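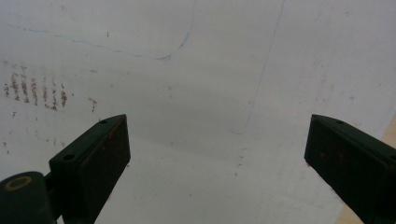 Chapter 11
Walls, Boards, and Other Pale Surfaces

Most of us go through our whole lives without really looking at a white surface. We look at the notes pinned to it, or the shelf that hangs on it, or the shadow of the tree outside the window, and the surface itself we leave to take care of itself, which it does not do very well. Yet when you come up close to a matte white or light gray expanse and give your eyes a little time to settle, you begin to find things on it: a patch that leans toward a cooler gray, a few faint smudges, and up toward the left, perhaps, a thin blue pen line so light that you might have walked past it every morning for years. All of these are marks, in the sense we will use the word in this chapter, and each of them asks something a little different of the person holding the cloth.

In the last chapter we spent a good deal of time on floors, and I hope you have by now tried the exercises on at least one floor of your own. Floors are forgiving in a way that upright surfaces are not. Water stays where you put it on a floor, more or less, and a floor is expected to look walked upon. A wall or a board is at eye level, the light rakes across it at certain hours, and water runs down it and leaves a trail (students always discover this for themselves, usually above a light switch, and usually just before company comes).

We will begin with looking, because so much harm is done by people who start scrubbing first. You will learn to stand to one side of a surface, then the other, and to tell a change in the light from a change in the color. A surface often seems brighter toward one end simply because a window or a lamp is nearer to it, and no amount of wiping will even that out! Move the lamp and see whether the gray patch moves too. If it does, put your bucket away and go have lunch.

From there we go on to the marks themselves. Section 11.1 deals with smudges, mostly the ordinary kind left by hands and sleeves. Section 11.2 takes up pencil and pen, and there I will ask for your patience, for ink is a stubborn guest and the remedies that work on a glazed tile can ruin flat paint in a minute. Section 11.3 is about scuffs, and Section 11.4 about knowing when to stop and repaint.

You won't need much in the way of supplies. Gather two soft white cloths, a bowl of lukewarm water, a little mild dish soap, a clean eraser, and a notebook for your results. Please do use white cloths, even if you have a drawer full of cheerful colored ones, for a damp red cloth on a pale wall will give you a whole new chapter to write.

Before You Read On

Choose one pale surface in your home or classroom, the plainer the better. Spend a few minutes with it in the morning and again toward evening. Make a rough sketch and put down every mark you find, along with your best guess about what made it. Keep the sketch, as we will come back to it in Section 11.2.

Words to Know

matte
rake (of light)
scuff
spot test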